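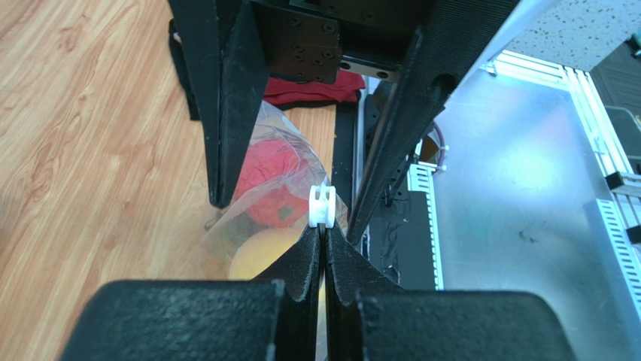 Mangoes and other fruit on a side table: clear bag or perforated basket?

Asked by Nives Parisi, 2019-11-10

I keep fruit on a small wood-grain table in an alcove with panels on three sides. Air movement is limited. Fruit comes home from the Kadlec market in clear plastic bags and until May I left it in the bags, opening toward the wall, and took out what I needed. Then I bought a white plastic basket, rectangular, with perforated sides, and I now split the fruit between the two with no particular system.

What I have noticed so far:

Bagged mangoes get fog on the inside of the plastic overnight and a sticky patch near the stem. Fruit in the basket stays dry but the small pieces get marks from the holes on the side they rest on. The bag is also a nuisance to repack. It is thin, it crumples as soon as it is put down, and the opening folds under itself so both hands are needed to get one mango in.

I would like to settle on one method. Specific points:

1. Is the fog in the bag a problem if the bag is left open?
2. Does it matter that mangoes and small fruit sit on the same table?
3. Is there a way to load a thin bag that doesn't involve fighting the opening?

The refrigerator is full, so please don't suggest it for everything. Room temperature does not change much in the alcove.

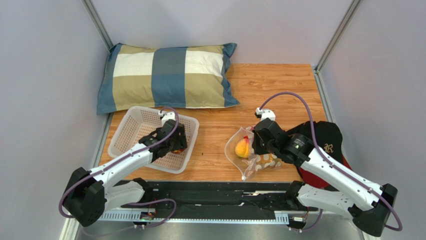 The pillow normally lives on the chair and gets put on the table when the chair is in use. I mention it only for the available area: with the pillow down, the back left is taken and whatever is left has to hold both the basket and the bag. I can move it permanently if the answer is "use the basket and give it more room".

2 answers, 1 late reply

Afaf Nseir replied:

Taking your points in order.

1. Yes, to a degree. Fruit gives off water vapor after picking. In a bag it has nowhere to go and condenses on the plastic, and a wet skin is where mold starts. Leaving the bag open helps less than people expect, as thin film collapses and more or less closes itself. If you must keep the bag, punch holes in it. A paper punch works on film if you fold a sheet of paper around it first. A dozen holes, spread over both sides. Don't put them all near the top.

2. It matters some. A ripening mango gives off ethylene and will speed up certain other fruit, bananas and peaches for example. Citrus is affected very little. On an open table the gas disperses. In a closed bag it builds up, so the bag is useful when you want a hard mango to soften. Paper is better for that job – it lets moisture through and still holds back some of the gas. Check daily and take it out when the stem end gives under light pressure.

3. Cuff the bag. Turn the top edge outward and down by the width of three fingers, all the way around. The doubled film holds the mouth open well enough to work with one hand. Put the heaviest piece in first, toward one bottom corner, and let the bag lie on its side instead of standing it up. Unroll the cuff when you are done.

For the marks in the basket: line the bottom with one layer of paper towel or a thin dish cloth. Leave the sides uncovered or you lose the airflow. Single layer of fruit, heavy pieces at the edges, small pieces in the middle. Change the liner when it is damp.

My recommendation is basket for everything ripe, paper bag for anything hard, and the plastic goes back in the drawer for the next shopping trip. Ripe mangoes you can't eat in a day or two do belong in the refrigerator, full or not.

Reply from drastadov:

just use the basket. I have had the Ornarer one for years, the holes are smaller and it doesn't mark anything. wash it with dish soap, fruit juice gets in the corners and then you get flies. move the pillow too, fruit stains don't come out of light fabric.

Nives Parisi added:

Thanks. Cuffing works. The fog after punching holes is almost gone but I did see a little on the side lying against the table, so I now turn the bag over in the evening. Liner is in the basket, pillow is back on the chair. I will leave the thread open for a while in case someone has a view on cloth versus paper for the liner – cloth slides when I lift fruit out from one end, and I have not found a good way to fix it in place without covering the holes.

Pulel Household Help – Contact – Copyright 2019 Pulel – Back to top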